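Ticket: Wrist camera washes out on one side since switching to the Sokitz fingers
Opened by: Demetrius Ferreira
Status: Waiting on reply
Product: Kollow wrist camera, Berisha controller

Hi again, and thanks for being so patient with me on the last one. We've been comparing 2 sets of fingers on the same arm, the Zomham pair we started with and the Sokitz pair that went on in October, and the gripping side is going nicely. My trouble is the camera. With the Sokitz fingers fitted, the picture goes pale toward the right, and the mug detector loses confidence whenever the target drifts over that way. I ran 267 approaches on each set with the same program and the same colour settings, so I'm fairly sure I haven't muddled anything up at my end (famous last words!).

Tried so far:
- Restarted the controller, no change
- Fixed the exposure at 600, then put it back on auto, no change
- Cleaned the lens cover, no change

Reply from Desmond Abernathy, 10:40
Hi Demetrius, lovely clear write-up, thank you. Could you attach a view from the approach pose, with the fingers open and the mug still ahead of the tips? I'd like to see how the light falls on the tabletop before we go blaming the fingers.

Reply from Demetrius Ferreira, 11:25
No worries at all, it's attached. Auto exposure is on for this one.

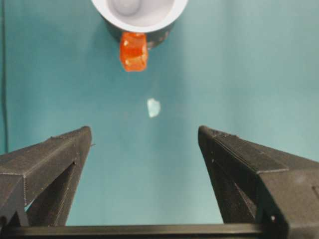
Approach pose, fingers open, orange handle ahead of the tips. Paler table to the right.

I'll leave the Sokitz set on until I hear from you, and I'm happy to swap back to the Zomham ones if you'd like the matching view.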